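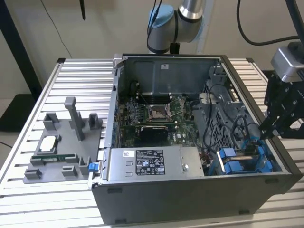
Prineck front desk: it has done it again. The clock on the booking PC was 7 hours behind when we opened, and every visit checked in before we caught it went into Orix under the wrong time. The afternoon list looks like it belongs to the night before. Please don't close this one again until it has been right for a while.

Ticket 968
Opened: 2018-05-27
Site: Prineck
Reported by: front desk
Handled by: Plemberg desktop support
Subject: Wrong time on booking PC, appointments out of order in Orix
Priority: normal, raised to high after second report

Problem

The front desk PC starts up with the wrong date or the wrong time. It doesn't happen every morning. When it does, Orix takes the time from the PC, so check-ins, printed slips and the daily list are all wrong until the clock is set by hand. Setting it by hand holds for the rest of the day.

The first time this came in, we set the clock, checked that it looked right and closed the ticket. That was too quick.

Step 1. Time zone

The time zone was correct. Daylight saving was set to adjust by itself. We toggled both off and on and restarted. The time stayed correct through the restart, which proved very little, as the desk has never seen the fault after a plain restart. It only shows up first thing.

Step 2. Time service

The Windows time service was set to manual and was stopped. We set it to automatic, started it and forced a sync. The sync went through with no error in the log. This explains why the clock never corrects itself during the day. It does not explain why the clock is wrong to begin with.

Left it like that overnight. The next morning the clock was wrong at logon and came right a few minutes later. Better, but the desk had already checked people in by then.

Step 3. What happens overnight

Asked the desk how they shut down. Reply, copied from email:

We shut down from the Start menu and then turn off the power strip under the counter, because the receipt printer hums. On busy evenings we forget the strip.

That matches the pattern. On nights when the strip was left on, the clock was fine in the morning. On nights when it was switched off, it was wrong. With no wall power, the board has only its coin cell to keep time, so the cell is now the main suspect.

As a test we asked the desk to leave the strip on for 4 nights. No wrong time on any of those mornings. They would still like to be able to turn the printer off – a separate outlet for it has been requested from the building office.

Step 4. Coin cell

Replaced the CR2032. The new cell goes in with the plus side up and should sit flat under the clip. After the swap, go into setup, enter the date and time, and check the boot order before saving, as it can go back to defaults. Ours had, and the PC tried to start from the network until we changed it.

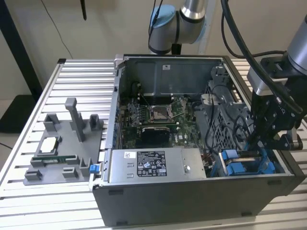 Step 5. Overnight check with the power off

Power strip off at closing, on at opening. Clock correct at logon. Repeated the next night with the same result. The desk has been told they can go back to switching off the strip as before.

Step 6. Fixing the records in Orix

The wrong check-ins do not correct themselves once the clock is right. The steps below worked at Prineck and should work at any site on the same version.

Have everyone at the site log out of Orix.
Open the daily list for the affected date and sort it by entry number. Sorting by time will mix the bad entries in with the good ones.
Compare against the paper sign-in sheet.
Edit the check-in time on each wrong entry and put the ticket number in the notes field.
Reprint the daily list and send the old one to be shredded.

There are 2 entries that can't be edited because the billing run had already picked them up. These were passed to the billing office with the correct times. They stay wrong in the list, and that is expected.

Follow-up

Ngata has PCs from the same purchase and also turns everything off at night. Asked them to compare the PC clock with a phone before the first check-in and to report any difference. No reports so far. The time service was stopped there too and is now set to automatic.

We have added the time service to the setup checklist for new desks. Next review of the older PCs is in September.

Status: waiting on the outlet request. Prineck front desk to confirm before closing.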